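Two-Arm Bagging of Soft Packets from Demonstrations
Mahsa Sadeghi and Sebastião Fontes
Project report, October 2021

3. Method

We started this project in January with rigid boxes and switched to snack packets when the boxes became too easy. A packet changes shape when it is gripped, and a paper bag folds if it is pushed from the wrong side. We wanted to know if a policy trained only on demonstrations could handle both.

Sebastião recorded 200 demonstrations by teleoperation. Mahsa wrote the training code on top of Jutton, our lab's control library. Packets were placed by hand in a new layout for each run. The patterned wall panels stayed up for all recordings, so we cannot say how the policy would do against a plain background.

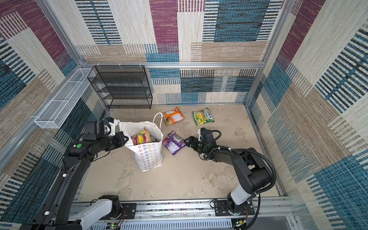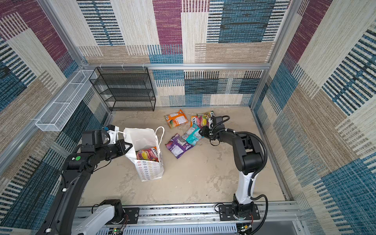
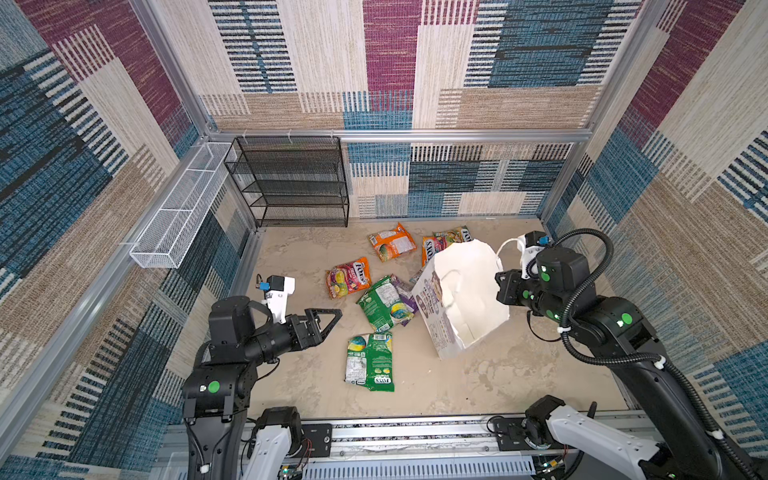

Figure 4. Workcell with both arms, the paper bag and snack packets on the floor.

We compared two versions of the policy. Version A predicts the motion of each arm separately. Version B predicts both arms together from the same input. Each version was given 30 trials, and a trial counted as a success if every packet ended up in the bag and the bag was not torn.

4. Results

Version B succeeded in 25 trials. Version A did worse, mainly because one arm moved the bag while the other was still carrying a packet. The remaining failures of Version B were mostly missed grasps on packets that overlapped. Training took around 2 days for each version.

We did not test bags of other sizes. The trial logs and the layout sheets are in the Saliba folder on the lab server.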